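A Morning With the Sorting Cell at Ondow

I've been pestering my friend Libor Kadlec to show me round his work for ages, and last October he finally caved and booked me onto the Ondow open day. I drove up with a thermos and a notebook and parked next to a skip. Glamorous!

Ondow does small automation cells for packing places, mostly gear that picks odd parts out of a tray and puts them where they belong. There was a welding display and a sausage sizzle out the back (onions on the bottom, as it should be), but what I'd come for was the cell they call Drunamen. It lives in a bay behind yellow mesh and it's one arm, one two-finger gripper, a tray table and a cabinet that hums.

Gholamreza Bagheri looks after it and he ran our tour, 12 of us squashed along the rail. He's a fast talker and I missed a fair bit, but I got most of the setup down.

The table gets levelled first. He had the feet locked off with paint pen marks across the nuts, so if anyone bumps the thing with a pallet jack he can see it straight away. Then he jogs the arm to 4 reference pins, one near each corner, and writes the offsets on a card taped inside the cabinet door. I had a squiz at the card and there were months of entries on it, some in pencil, one with a coffee ring. If the numbers wander he re-teaches the tray. If they wander at one pin only, he checks the pin, because somebody's probably whacked it.

After that come the fingers. The pads on Drunamen are swapped every 2,000 cycles whether they look tired or not. There's a tub of spares and a torque driver hanging on a hook, and he let a kid from our group do up one of the screws, which made that kid's entire year I reckon. The bit I hadn't thought about was the opening width. Too wide and the fingers clout whatever's next door on the way down, too narrow and they land on top of the part. He sets it with a gauge block, nudging it up a hair at a time.

Then we all shuffled over to the desk, where the whole job gets tried in simulation before anyone lets the arm loose. They run it on a package called Ranjbar and it was up on a big monitor, so for once I could see something without standing on tiptoe.
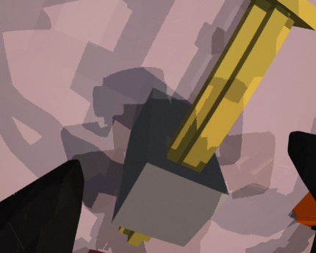
Close in on the gripper fingers in the simulator, with the grey block and the long yellow bar between them.

What got me was the shadows. I'd have guessed a simulator would be all flat and tidy, but the pink surface was covered in them, hard-edged and piled over each other, with one falling right across the yellow bar. Gholamreza said he likes it messy. His vision settings used to be tuned under nice even light, and then the afternoon sun would come through the roller door and the cell would start reaching for the wrong thing. So now he changes the lighting in the sim as part of the checks, and parts get left on the skew and overlapping on purpose.

I asked what happens when two bits are touching, like the bar and the block. The answer was long! The short version is that he gives the cell an order of preference and a limit on retries, then it stops and asks for a person. He'd sooner walk over and sort it by hand than fish a bent finger out of the tray.

The weekly clean was the last stop. Vacuum the table, wipe the lens with the proper cloths (he was quite stern about the proper cloths), check the cable where it loops at the wrist, and listen to the arm at slow speed with the compressor off. He reckons he can hear a dry joint well before the log picks it up. Libor rolled his eyes at that, but I noticed he listened too.

Parking's free but the signs are hopeless, so go past the Dilora warehouse and take the second driveway. Enclosed shoes are a must, they turned away a bloke in thongs. Tours go for an hour or so and the groups fill early. Libor says they'll put the next dates up on the noticeboard at the front office, and I've already told him to save me a spot for the welding.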